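Thread on the two-arm build at the Custia shop, for the four of you who keep asking and the one of you who keeps asking what it cost.

**1/**
August status: two arms, one table, one working emergency stop. Last August it was one arm, no table, and a light switch I called an emergency stop. I'd like this recorded as growth.

**2/**
Cost so far is $2,466. That includes the second arm, the first arm's replacement shoulder, and a power supply I returned and then bought again. It does not include coffee, or the drill bits I owe Mitsuko Sakamoto.

**3/**
The arms are a kit design from a forum, rebuilt with Arkeck servos after the original ones started humming at me. Arkeck's manual is two pages long and one of them is the warranty.

**4/**
Servo horns: buy the metal ones. I bought the plastic ones. Then I bought the metal ones.

**5/**
Spent most of a week on the left shoulder drooping. I blamed gravity compensation, then the gains, then the supply voltage. It was a set screw. I have a very nice voltage log now if anyone wants it.

**6/**
The board is a Catmont, and it gives each arm its own bus. Before that I had all the joints of both arms daisy-chained on one line, and every time the right wrist dropped a packet the left elbow took it personally.

**7/**
Label both ends of every cable. I labeled one end of every cable, so I can tell you with total confidence what half of them are called.

**8/**
Eldana Gebremichael did the mounting. I'd been clamping the bases to the table and re-clamping them after each session, which meant recalibrating after each session too. She looked at this for a while and went to get a drill.

**9/**
Calibration is now a script. It takes 10 minutes. It used to take an evening and a spirit level – I miss the spirit level a little.

**10/**
Software is Wolde, which is a folder of Python with a name. Mitsuko says things need names or people won't fix them. So far the name has attracted one pull request, from Mitsuko, renaming a variable.

**11/**
Task of the month is kitchen stuff. Pick up a measuring cup, put it down somewhere on purpose. Blocks were going well, so obviously we stopped doing blocks.

**12/**
Things I didn't know about measuring cups: the handle is the whole problem. Grab it flat and the fingers hit the mat before they close. Grab the bowl by the rim and the cup swings around like a gate. Grab it at an angle and you get a lovely grip and no idea where the bowl is pointing.

**13/**
Current answer is to come in low, pinch the handle close to the bowl, lift a little, wait, then move. The wait matters. I took it out once to look impressive for a visitor and we found the cup under the bandsaw.

**14/**
Recorded 320 tries by hand last month, me driving both arms with a pair of leader arms like a man conducting a very slow orchestra. Threw out 40 of them. Most of those were from after dinner.

**15/**
Dark mat stays. The one before it was shiny and the depth readings had opinions. Bright cups on a dull surface is the kindest thing I've done for this software all year.

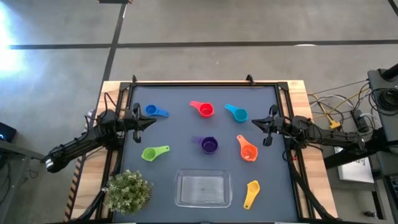
**16/**
Do both arms need to be the same model? They don't have to be, but matching arms let you keep one set of spare parts and reuse the same joint limits, mirrored.

**17/**
Mirrored, by the way, is where I lost a weekend. You flip the sign on some joints and leave the others alone, and which ones depends on how the servo was bolted in. I guessed. The right arm saluted.

**18/**
Speed is still capped low. Eldana wants to raise it. I want to keep my glasses. We've compromised on talking about it again once the wrist cables have proper strain relief.

**19/**
Next up is handing a cup from one arm to the other in midair. In simulation this works beautifully. In simulation the cup has no handle, I found out this morning.

**20/**
If anyone in the shop has the small ball-end hex key, the one with blue tape on it, I need it back before I can do the left gripper. No questions. Leave it on the bench by the sink.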